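4.2 Self-reported tidiness and the "clear surface" question

Much of the popular writing on household order leans on a single idea: that people who keep their tables clear get more done at them. The claim is repeated often enough that it is now cited without a source. We looked for one and found mainly other people repeating it. The closest thing to an original study is the Kullbridge household survey, which asked 789 adults whether their main table was "usually clear" and, some pages later, whether they felt "on top of things." The two answers went together. It is hard to see how they could fail to, given that both ask a respondent how well he or she is coping and both invite the flattering reply.

Effiong and Tufa made a version of this complaint in their review of home diaries, but they let the survey off lightly. They accepted that "usually clear" means something stable from one household to the next. Our interviews in Tosside and Achterberg suggest it does not. Of the 87 people we spoke to, many gave an answer and then changed it once we asked what was on the table at that moment. One man in Tosside described his kitchen table as clear and went on to mention a radio, the mail, a fruit bowl and his daughter's school project. Asked about the radio, he said it lived there. A woman in Achterberg called her own table a mess on account of one unpaid bill.

These are not odd cases. Respondents tended to leave out anything with a fixed place and to count anything that nagged at them. A clear table, in ordinary speech, is one that makes no demands on its owner. That may be a perfectly good thing to measure, but it is a feeling about the table, and a survey that compares it with a feeling about one's life has found that two feelings agree.

Degefa has argued that the problem goes away if respondents are asked at a set time of day. We tried this with 30 households in Wustolberg, calling at seven in the evening. The answers became shorter and no more reliable. Most people were about to eat, or had just eaten, and the table was described either as "laid" or as "needing to be done." Neither word was on our form. The interviewers, left to choose, coded "laid" in different ways, and we caught this only when Lensa Tsegaye compared the sheets at the end of April. We have dropped the Wustolberg calls from the totals and mention them here mainly to discourage anyone from repeating them.

4.3 Material as a hidden variable

A second difficulty is that surfaces differ, and people judge them differently. Wood came up again and again. Owners of wooden tables spoke about them with some pride and were more inclined to call them clear, even when they went on to list several objects. Owners of painted or glass tables were harsher. Sandu reads this as evidence that natural materials calm people down. We doubt it. A strongly patterned surface may simply hide crumbs and rings better than a plain one, and a person who sees fewer crumbs will report a cleaner table. Price and age get in the way as well, and Sandu's sample allows for neither. Figure 3 shows light, honey-colored grain of the general type that drew the warmest comments.
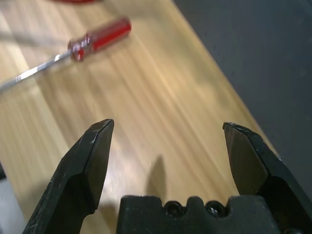 4.4 What the diaries add

We asked 16 of the interviewed households to keep a written diary for two weeks, noting each time the table was cleared and what it was used for afterward. The diaries are thin. Several stop after the first few days and two appear to have been filled in at one sitting, with the same pen and the same phrases throughout. Among the fuller ones, clearing the table was followed by a meal far more often than by work of any kind. Where work did follow, the writer had usually cleared only the corner needed for it.

None of this shows that a clear table is useless. It does suggest that the direction of cause has been assumed by those who most wanted it, and that people may clear a space when they already mean to use it. A better test would record the surface separately from the owner's opinion of it, and would ask about output in terms other than mood. Until such a test exists, we would treat the Kullbridge result as a finding about how people fill in forms.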